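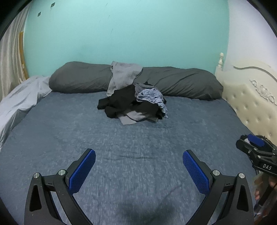 About Zullbridge Reads

Hi, I'm Janelle, and I run Zullbridge Reads pretty much by myself, with a lot of coffee and a very patient husband. We're a small book tour company for romance and women's fiction authors. If you've written a love story and the idea of emailing strangers about it makes you want to hide in the pantry, you've come to the right place!

I started out as a reader. I had a blog called Pleklow Pages (don't go looking, the background was lavender and there was a sparkly cursor) where I reviewed whatever I'd checked out of the library that week. One spring a debut author asked if I'd post an excerpt from her novel on release day, and I said sure, and then she asked if I knew any other bloggers who might. I knew four. I wrote to all of them that night, they all said yes, and that was my first tour, even though I had no idea that was a thing people got paid for.

These days there are 117 bloggers on my host list. Most read contemporary romance, quite a few read historical, and there's a loud and wonderful group who'll take anything with a small-town bakery in it. I've read every one of their blogs myself. If somebody hasn't posted in months I take them off the list, and they're welcome back whenever life calms down.

What we do

Mostly blog tours. You tell me about your book, I read it (yes, the whole thing), and then I match you with hosts who like your kind of story. A tour can have reviews, excerpts, guest posts, or interviews. I write the interview questions too, unless the host wants to do her own, and I try very hard not to ask where you get your ideas. I'd much rather hear about the chapter you cut, or which side character kept trying to take over.

We also do cover reveals and release day blasts. Those are quicker and cost less, and they're a nice way to try us out if you're nervous.

What I don't do is sell reviews. You're paying me for the organizing. If a host reads your book and gives it three stars, that's her opinion and she gets to have it. I do ask hosts to hold anything under three stars until the tour is over, and they've been great about that.

A few things people ask

Do you take self-published books? Yes! More than half of my authors publish their own. I do want the book edited before it goes out to hosts.

How early should I write to you? At least 36 days before your release. I've done it in less, and I wasn't fun to live with.

Do you take other genres? Cozy mysteries, sometimes. No horror, I'm a chicken.

Who's Akberg? My assistant, sort of. He's a gray cat and he's named after the duke in the first manuscript I ever tried to write. The duke is still in a drawer - all 180 pages of him - and I keep saying I'll get back to it. My critique group has quit asking.

Get in touch

Use the contact form and tell me your title, your release date, and a little about the story. I answer on weekdays, usually in the evening. Bloggers who'd like to host can use the same form, just put "host" in the subject line so I don't send you my price list by mistake.

Happy reading!
Janelle Tagle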